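Notebook, July. Steamer water jars, gasket and scale work

Continuing from the last entry. The Vatton jars are done, the Badex ones are still in the vinegar bath. Started the morning on the Eltis salon steamers, which came back from the spa with the usual complaint: weak mist, spitting, smell of old herbs.

Unit 11. Jar out, base off. Scale on the element was thick and flaky on the upper half, thin below. Someone has been topping it up with tap water again, and judging by the colour there was oil in it as well. Descaled with citric acid, left to stand, rinsed twice with distilled. Steam came up faster afterwards, with no spitting once it settled. Smell gone.

Unit 12. Same treatment but the mist is still weak. Took the nozzle off and found the felt pad packed solid. We have no felt of that thickness on the shelf. Fitted a cut-down Varela pad for now and wrote it on the tag. It sits a millimetre or so proud, so it needs a proper replacement before the unit goes back to the spa.

Gaskets. Tried the grey silicone rings against the original black rubber. Grey seats easily and seals at the first turn, but it grabs the glass and twists if the jar is screwed in dry. A wipe of water around the rim fixes that. Black is more forgiving going in but goes hard with heat. Two of the black ones split when I stretched them over the collar. I'd use grey from here on and put the water wipe on the instruction card in large type, as the salon staff won't read anything small.

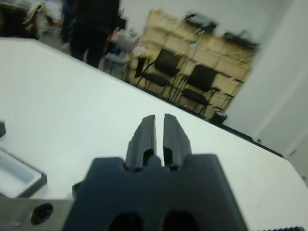 Bench, July.

Ozone lamp on unit 12 flickers for the first few minutes and then holds. Checked the connector, which was fine. Leaving the lamp in, but the switch gets a label so they run it as plain steam until I've had another look.

Part numbers. The catalogue lists the replacement jar as 211 for both the wide-arm and the short-arm models. The short-arm jar has a taller neck and won't clear the guard. Colour of the box is the same too. Need to ring Vatton and ask which one they send by default, and mark our own shelf in the meantime.

Filling level. Ran unit 11 slightly over the top line on purpose. It spat hot droplets well past where a client's chin would be. At the line, nothing. Whatever we put on the card, the maximum line has to be the first item.
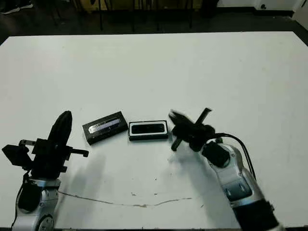 Mizanur Mollah: I'd hold off on the grey rings until they've been through a few weeks of daily steam. The last silicone batch went cloudy and started holding the smell of whatever was in the water. Also, tell the spa no oils in the jar at all, even on units that have the herb basket. The drops go on the pad.

Fair enough. One grey ring goes on unit 11 and the rest stay in the drawer. Still to do: felt, the call to Vatton, Badex jars out of the vinegar before I leave.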